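Come and be a visitor at our open day (we mean it, we need 29 of you)

7 min read

I'm Zoi Tzavaras and I look after visitors at Cliltari, which until recently was a very small job. We build and programme robots that work indoors, among people, on the sort of floors and in the sort of corridors that people really have. Every August we open the doors for an afternoon, and this year I'd like 29 members of the public to come in beforehand and help us get it right.

So this is a call for participants. It's paid, it's short, there's cake, and you don't need to know the first thing about robots. If you do know the first thing about robots, you can still apply, but please read the bit further down about who we're after.

What happened last year

Last year we had 300 people through in one afternoon. I was thrilled! I'd made signs! And then I stood at the back of the demonstration and watched a whole row of people look at their phones while one of our engineers talked about joint limits for the best part of half an hour. The robot hadn't moved once. A little boy at the front asked if it was broken.

Afterwards we put out comment cards, and the one I've kept on my wall says "Very interesting, could not see, could not hear, what was it for?" I think that's a fair review. It's also three separate problems, and I'd like to have sorted all of them before the doors open again.

What you'd be doing

You'd come to our building at Brummont for a rehearsal of the open day. You get the full visit, exactly as the public will get it, and you tell us where it drags, where you got lost, what you wanted to ask and didn't.

The visit goes like this. You arrive at the front desk and get a badge. You walk through the workshop, where people will be at their benches and will try to look natural. Then you have the demonstration, in the room we call Papadakis (it's the name of the street it faces, there's no grander story than that). After that comes a sit-down with tea, where you fill in a short form and then talk to me in a small group. I'll take notes by hand. We won't be filming you.

During the demonstration a robot with a pair of hands will do a few everyday jobs: picking things up, passing them over, carrying something from one side of the room to the other. Some of you will be invited to hand it an object and take it back again. You can say no to this and still be paid, and you can say no on the spot without having to give me a reason. Magdalini Galanis runs the demonstration and stands next to the stop button throughout. She's been doing this work for years and she's very calm, even when I'm not.

There are two sessions, one starting at 10 in the morning and one at 2 in the afternoon. You'd come to one of them. Each takes two and a half hours from badge to goodbye, and the demonstration itself is about a fifth of that, if we keep to time. Please tell me if we don't keep to time.

Who we're looking for

People who'd be our real visitors, basically. I'd love a proper mix of ages and jobs. Last year we had a lot of retired folk and a lot of families with primary school children, and hardly anyone in between, so if you're in between I'm especially keen to hear from you.

You need to be 16 or over to take part on your own. Younger children are welcome with an adult, and they get their own form with bigger boxes. They're also the best critics we have.

You don't suit us this time if you work for a robotics company or are studying the subject. No hard feelings – come to the open day itself, Magdalini will happily talk to you about joint limits. It's just that you'd fill the gaps in for us without noticing, and I'm looking for the gaps.

If you're nervous of robots, please do apply. I was, a bit, when I started here. Two places in each session are kept for people who tick the "not sure about this" box, and you can stand as far back as you like. 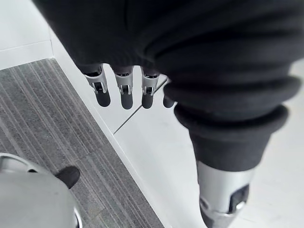
Questions make up the biggest part of what I'm hoping to collect from you, and I mean the ones people think are too silly to say out loud. My first week here I went round after Magdalini with a notebook asking things like "does it mind?" and she answered every single one with a straight face. Why does it have a dark knitted covering with a thick ribbed cuff, like a winter jumper sleeve, and then bare silvery metal on the fingers? Why are the fingertips dark and rounded? Those are good questions, and last year's talk didn't touch on anything like them. Write down whatever pops into your head and we'll build the new talk out of it.

The practical bits

You'll get a £29 shopping voucher for the session, handed to you at the end, plus your bus or train fare on the day if you keep the ticket. Children get a book token. There's tea, coffee, squash, and a cake from Grasurel across the road. Let me know about allergies and I'll get you something separate.

Wear flat shoes, please. There are cables in the workshop and some changes of floor between one area and the next, and I've tripped over most of them. Everything's on the ground floor and we have step-free access from the side entrance. The demonstration room can be noisy when the fans are going, so bring whatever you use for that. If you'd do better in a quieter, smaller group, say so on the form and I'll arrange it.

There's parking, but not much of it, and it goes early. The bus stops right outside.

We keep your name and contact details until the open day is over and then delete them. Your comments get typed up without your name on.

How to apply

Pick up a form at our front desk or ring us on extension 2374 (the main number is on the sign outside and on every letter we send, the switchboard will put you through). Ask for Zoi. Tell me your name, your age group, which session you'd like, and one thing you'd want to see a robot do. That last one isn't a test, I just enjoy reading them.

I'll ring everyone back, whether you've got a place or not. If we get more people than places I'll pick to get a good mix, and anyone who misses out goes to the front of the queue for the open day in August – with a seat, where you can see.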